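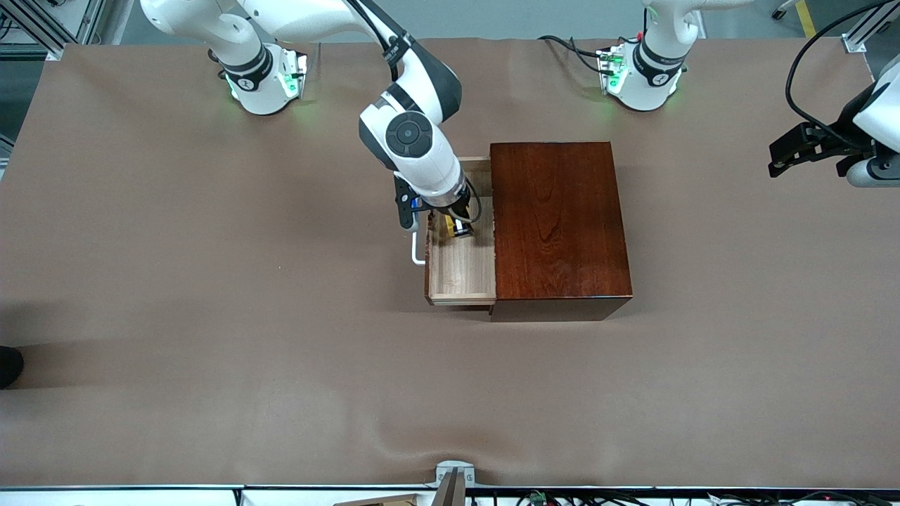 Buy the table last, the equipment planner at Evach advises, and leave the arms for the middle of the list. She has drawn up the budget for the company's two-arm workcells and asked not to be named, as the next order is still out for quotation.

The first item on her list is floor space. "We lost a month in the first cell by fixing the footprint after the arms were ordered," she said. "The arms arrived in May and sat in crates."

Grippers come second. Evach specified parallel grippers throughout, with one spare per cell. Fingers are treated as consumables and budgeted at 60 dollars a pair. The supplier, Beltora, sells them only in lots of 100, so the fingers for every cell go on a single purchase order.

Cabling was the line she got wrong. The original figure was 800 dollars per cell. The final one was over 2,000, most of it for longer runs and strain relief at the wrist. "A cable that fits at the home position does not necessarily fit at full reach. Measure at full reach."

Asked about test objects, she said that drawers and small household items are bought locally and charged to operating costs. Capital approval at Evach goes through the Statstead office and takes too long for a cabinet.

Thygesen quoted for a service contract covering both arms in each cell. She turned down the first version, which excluded the controllers, and is waiting for the second.

The table surface is covered in paper and replaced when marked. It has no budget line. "It comes out of packing supplies," she said. "So far Statstead has not asked."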